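8 February 2025
Posted by Horacio Aravena

Ticket 995: drawcord on the Cuvano jacket pulls out of the hood
Status: open, then closed, then open again

Reported by the Vergara store. A customer put on the Cuvano, tugged the left side of the hood cord, and was left holding the whole thing. The customer was polite. The store was less so.

First check: is it the size we think it is? The spec sheet from Wumar says the hood cord is 100 cm. I measured two jackets from the stockroom and both were fine. Closed the ticket, had lunch, and came back to find Bautista Lagos had reopened it with the comment "try pulling it." I tried pulling it. Reopened is fair.

Second check: the eyelets. The artist who designed this collaboration wanted them big enough to "let the garment breathe," and they do. They also let the cord ends breathe, straight through the hole and out the other side. The end knot is supposed to stop this. On seven jackets I could pull the knot through with two fingers and no great effort.
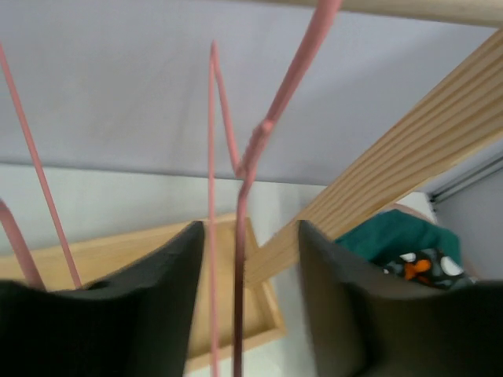

Wumar's position is that we should use a thicker cord. I don't think thickness is where the trouble is. A soft cord squashes down to whatever hole you drag it through, and then the only thing holding your hood on is the knot. Pink cord in front of a wooden dowel makes my point well enough: it's good and thick, and the bump partway down is still a small one. Put a bump like that up against our eyelet and I know who I'd bet on.

Tried so far: double knot (holds, looks like a walnut, artist said no). Smaller eyelet (holds, artist said no, at length). Bar tack at the center back of the hood (holds, invisible, artist has not been told).

Update from Bautista: the bar tack survived almost 100 pulls on the Rerby sample. He stopped when his arm got tired, so that's our test standard for now.

Next: Wumar to quote for adding the tack to the May run. Vergara to stop pulling the cords on the display jackets. Leaving this open until at least one of those happens.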